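Last updated: 4 October 2018

Ok thread time. Can a machine do the dull end of shop work yet. Bagging fruit, clearing a counter, that stuff. I spent the morning at Golby watching an arm try and I have thoughts

First thing – bags. Forget lifting heavy boxes, boxes are solved. A thin plastic bag has no shape until you give it one, and then it has a diffrent one. Watch the grip on the neck
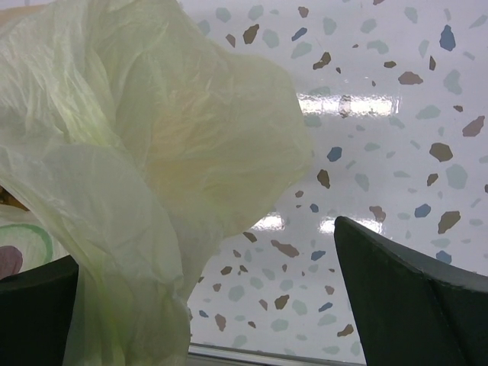 So would you put one of these on a register tomorrow? Not at a busy store. Maybe a night shift, slow line, someone close by to step in.

Reason I say slow: the Pomthorpe folks clocked 47 seconds an item in January. My kid is faster and she eats half the grapes

Next thing is soft stuff. Cans don't care who grabs them
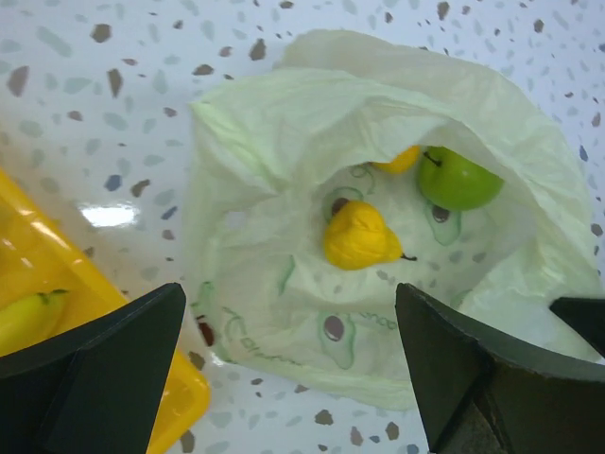
Bruising is what kills the math on produce. A store eats the cost of every dented thing, person or machine. A pear lying on its side right by an apple, film folded half over the apple, is a normal bag for you and me. For the arm it's a where-do-I-even-put-my-fingers problem. Squeeze a bit too much and that's somebody's lunch gone

Also shiny counters. Everyone asks about fingers and forgets eyes. Glare is a pain, cameras hate it, and every shop I know has bright lights over a polished top

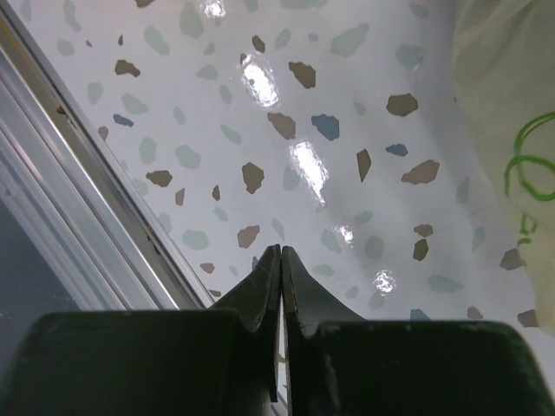
Fingertips nearly touching, speckled counter, lots of glare.

Somebody in replies asked about price. Stamatopoulos quoted a small grocer 136 a day to rent, service on top. That's not nuts if it works all day. Big if

Then the mixed bag. My real test, teh one I'd pay for 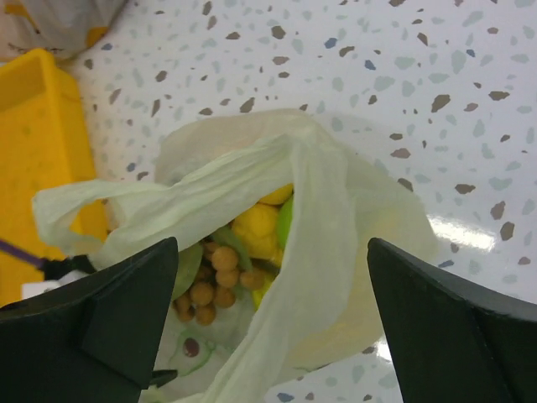
Sorting at home is harder than sorting in a shop, I'll die on this hill. A shop has bins and labels, your kitchen has whatever you dumped out. Little round brown things heaped up next to a lumpy yellow thing, something green half under a flap of plastic, all in one bag – ok robot, put the groceries away. Which one goes in the fridge? I'd have to think about it myself

Where I land for now: wiping and carrying, 2 years. Bagging for real customers, 6. Putting away my groceries without me yelling, no date

Going back when Jernent has their new grippers in. Will add to this thread if they let me post the numbers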